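3.2 设备选型与预算安排

本项目的设备采购从一开始就面临一个很实际的问题：经费有限，而便利店补货任务对末端执行器的要求又相当杂。同一排货架上既有薄而软的巧克力棒，也有立放的黑色小包装和用薄膜裹住的三明治，夹持力稍大就会压坏面包。我们在11月完成了第一轮询价，候选方案来自Ideo与Khumalo两家供应商，前者提供整套腕部相机加双指夹爪，后者只供夹爪本体，相机支架需自行加工。

Johannes Nel最初倾向于一次购齐三套，Branwen Sayce则主张先买一套，把省下的钱投到指尖耗材和展示架上。后来的方案采纳了Sayce的意见，我们对此非常满意！透明亚克力阶梯架价格低、更换快，又能逼出深度相机在反光表面上的全部弱点，用来检验设备再合适不过。
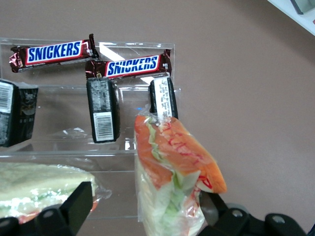
图4 阶梯式展示架上的三明治抓取，腕部相机视角。

预算按三部分划分：夹爪与相机占60%，指尖、紧固件等易损件占20%，其余用于货架、商品样本和运输。商品样本这一项常被低估。带包装的食品反复夹取后薄膜会起皱，外观与货架新品差别渐大，需要定期更换，因此我们按576次抓取备货，并为指尖规定每100次检查一次磨损。

控制软件沿用实验室已有的Kerna，没有产生新的授权费用，这为后续扩展留出了令人振奋的余地。下一阶段拟在Nistusska测试间增设第二个工位，届时优先添置的是可互换的软质指尖，而机械臂本体暂不更新。供应商的交货周期仍是计划中最不确定的一环，采购申请须与实验排期同时提交。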